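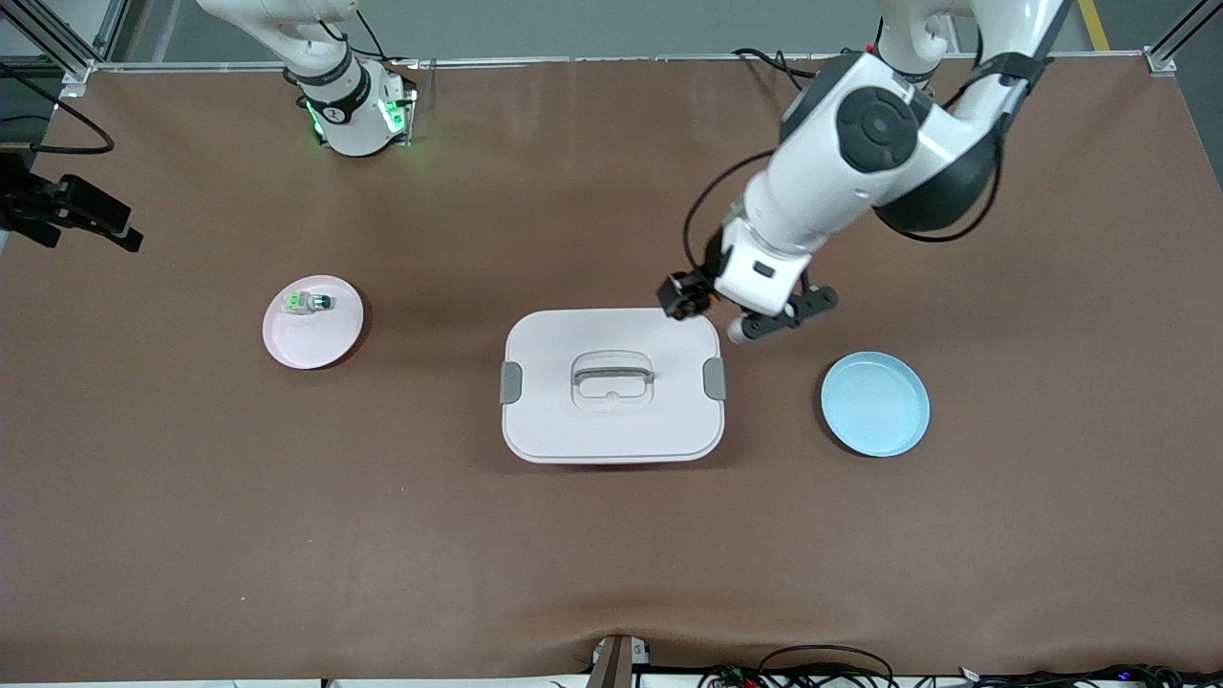 ## Trundik teaching bench, two-arm

Bench setup for showing a job to a pair of arms by hand or from the remote handles. Sold by Nisevico, ships as one crate plus the table top.

**What you get**

- two white arms, mounted and wired
- gripper with wrist camera
- aluminum frame, brown table covering
- remote handles, one per arm - left and right are marked, dont swap them
- Hakard recording software, one seat
- starter kit: lidded box with side latches, a pink plate, a light blue plate, small items to move from one to the other

**Two ways to teach**

By hand: hold the release button, push the arm where you want it, let go. Good for slow stuff and for setting a start pose. Grip force is not recorded this way.

By remote: sit at the handles and drive both arms at once. Better for latches, lids, anything needing two sides held. Most buyers end up here.

Either way each run is saved as its own file and can be played back at half speed before you keep it. Bad runs - delete them right away, sorting later is a pain.

**Numbers**

- Storage: 2,000 runs on the built-in drive
- Suggested runs for a new task: 20 to start, then add
- Part no. 3034 is the old handle set, wont fit this bench

**Needs**

Flat floor, clear space behind the rail for cables. Keep cups and phones off the top while arms are powerd.

**Add-ons**

Cruzado foot pedal (start/stop/discard). Spare covering. Extra finger tips, white.

Quotes and lead times: ask for Hina Satti in sales. Page updated June 12, 2019.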